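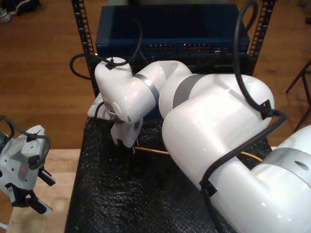
L'écart entre les deux politiques vient du recalage de l'effort au poignet. Le câble noir qui forme une boucle au-dessus du coude ajoute un couple dépendant de la pose, absent du modèle. J'ai réidentifié les paramètres sur 135 poses, puis réentraîné 3000 pas : l'erreur résiduelle passe sous celle de la référence Prodar.

Vilmos Farkas a écrit :

> Même réseau, mêmes démos, 18 échecs de plus chez nous. Compensation de gravité ?

Oui, en partie. Poses et script dans le dépôt Trallisach, branche 4.

Lev Horobets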